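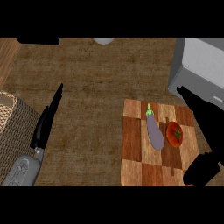

*Start state, two-arm sim, eggplant and tomato on the board.*

**Horonholm Robotics Club forum > Student projects > Bimanual kitchen task, bad success rate**

**lpesonen**
Policy is trained on 200 teleop demos in sim. Task: left arm picks up the eggplant and puts it in the basket, tomato stays on the board. Eval is 100 rollouts with randomized vegetable poses. Result: 34 successes. Most failures are the left gripper closing short of the eggplant. The right arm is supposed to hold still and mostly does.

Config is the stock one from the Faron repo, action chunk 31, both arms in one action vector.

Lenni Pesonen, second-year project group

**firkar_user**
Why is the left arm doing this? The board is on the right half of the counter and the basket is at the left edge. The right gripper is already hovering over the corner of the board. Let the right arm pick and hand over in the middle.

**lpesonen**
A handover is two grasps. I can't get one.

**firkar_user**
You can't get one at that distance. Check how close to full extension the left arm is when it closes. If the elbow is nearly straight, your IK is clamping and the demos contain the clamp.

**mk_torque**
Disagree with firkar. Reach would show up in the demos as failed demos, and presumably those were thrown out. I'd look at the view first. The right arm is a black silhouette and it covers part of the near-right corner of the board. Also you have black bands top and bottom. Are those going into the encoder?

**lpesonen**
Yes, the bands are padding to make the input square. Failed demos were thrown out.

**mk_torque**
Then you are spending input rows on nothing, and the board runs down into the lower band, so you lose its near edge. Crop or re-render at the native aspect.

**firkar_user**
Padding is constant. The network learns to ignore it in the first epoch. I have trained with padding for two semesters with no measurable cost.

**mk_torque**
On what, single object on a plain table? Here the eggplant and tomato are almost touching. Resolution matters for that.

**firkar_user**
He said it closes short. It isn't hitting the tomato.

**hamalainen_lab**
Course assistant for the Hämäläinen group. Both are testable, so test them separately.

1. Log left arm joint angles at gripper close, successes and failures. Plot against eggplant position.
2. Retrain with no padding, same seed, same demos.

Don't change the chunk length in the same run. The February report needs one variable per row in the table.

**lpesonen**
Did 1. Failures cluster at the far right of the randomization range, elbow within two degrees of the limit. Successes are all nearer the middle of the counter.

**firkar_user**
So, reach.

**mk_torque**
For those poses. Run 2 anyway.

**lpesonen**
Run 2 is queued. Moving the left base closer would break the demos, so for now I'm narrowing the pose range and will report both numbers.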